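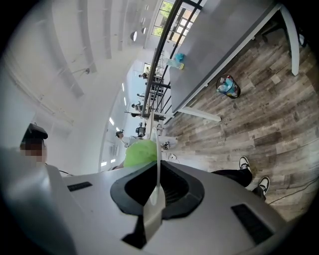 Products Rooms Dealers News Contact

News > Press releases > Furniture

Drisosau Adds Long Work Table to Its Eshun Line

GREDTHORPE, March 2014. Drisosau is adding a long work table to its Eshun line of furniture for shared rooms. The table has a smooth matte gray top on a white frame with white legs. It is meant for workrooms, classrooms, and offices where several people use the same surface during the day.

The new table is the longest in the line. Until now, customers who wanted a long run of work space had to push two shorter Eshun tables together. That left a seam in the middle, and the tops did not always sit level with each other, especially on older floors. The long table has a one-piece top and the same leg as the rest of the line, so it can stand next to tables a customer already owns at the same height.

"We kept getting the same call," said Pauline Ashworth, product manager at Drisosau. "People were shimming one table with folded cardboard to get it even with the next one. They wanted to lay out a big job and leave it there, and the seam was always in the wrong place."

The top comes in one color for now, a mid gray. Drisosau tested a white top and a darker gray before settling on it. The white showed pencil marks and scuffs, and the darker one showed dust. The matte finish cuts down on glare from ceiling lights, which was a complaint about the older glossy tops. It can be wiped with a damp cloth and mild soap. Abrasive pads will leave shiny spots and should not be used.

The frame runs in a white edge along the side of the top. The legs are set at the ends to leave the long sides open for people standing or sitting at the table. Each leg has a foot that turns by hand to take up small differences in the floor. Customers with wood floors can ask for felt pads in place of the standard plastic ones at no added cost.

Brultimier, the design office that worked on the original Eshun tables, also drew the long version. Kaan Dönmez of Brultimier said most of the work went into the frame.

"A longer top wants to sag, and the easy fix is another leg in the middle," Dönmez said. "Then somebody hits a knee on it all day. We put a stiffer rail under the top and left the middle clear."

The table ships flat in two cartons, one for the top and one for the frame and legs. It should be put together by two people. The top is heavy, and it is best to lay it face down on a blanket, attach the frame, and then turn the whole table over. A hex key is included. Drisosau asks customers to check the width of stairs and doorways before ordering, as the top carton does not bend and cannot be split.

Kwabena Kyei, who handles dealer sales, said most early orders have come from places that are refitting a room they already have.

"They have good light and a decent floor, and the furniture is whatever was left over from somewhere else," Kyei said. "One long table along the room changes how they use it. They can have people working at one end and parts or papers spread out at the other."

Cable trays for the new table are not ready yet. They are planned for July and will clip to the frame without drilling. The trays sold for the shorter tables do not fit the long rail and should not be ordered for it. Customers who buy a table before then will be able to add the tray later.

The Eshun long work table is available now through Drisosau dealers at a list price of $213, not including delivery. Orders of four or more tables going to the same address ship without a delivery charge. The frame and legs carry the same warranty as the other tables in the line. Replacement feet and hardware can be ordered separately.

Dealers who need finish chips or assembly sheets should contact Adom Mensah in the sample room. Press questions go to Kiros Negussie at the Drisosau office in Gredthorpe.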